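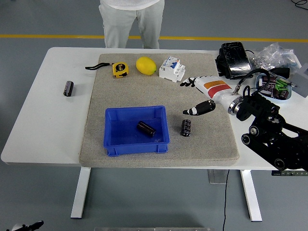

News > Workshops > Gernwood

Gernwood Parts Room Completes Sorting of Electrical Stock

The Gernwood Technical Center has completed the first stage of a review of the small electrical parts and hand tools held in its ground-floor parts room. The work covered 283 stock lines, including capacitors, circuit breakers and measuring tools, and was carried out by the stores section under the direction of Libor Vrabec.

Stock had previously been kept in mixed drawers under a numbering system inherited from the former Deveck site. Staff reported that capacitors of different ratings were often returned to the same drawer, and that single items were difficult to trace once a course had ended. Under the new arrangement, capacitors are sorted by hand at a white table covered with a beige felt mat, and each is placed in an open plastic bin before it is assigned a shelf number. Tools and parts of other kinds that are found among the capacitors, such as a tape measure or a circuit breaker, are set along the back of the mat and returned to their own sections at the end of the session.

"The felt was requested by the instructors, who wanted a surface on which a cylindrical part would stay where it was put," said Mr. Vrabec. "We have kept the color of the bins the same throughout, so that a blue bin always means capacitors."

Small silver-colored parts are held in clear plastic bags. Light blue trays are used for capacitors and other components that await testing. Parts that do not carry a legible marking will be passed to Adelino Serrano in the test laboratory, who will decide whether they are to be relabeled or withdrawn.

The second stage will begin in January and will cover the 502 lines stored in Room 7, most of them connectors and cable. During that period the parts counter will be open on Wednesday afternoons only. Course leaders who need materials outside those hours should submit a written request to Chi-keung Tse at least 2 working days in advance.

Departments holding surplus capacitors or breakers are asked to return them to the counter before the second stage begins. Items should be bagged by type and marked with the name of the department.

Contact the Stores Section | © Gernwood Technical Center | Back to top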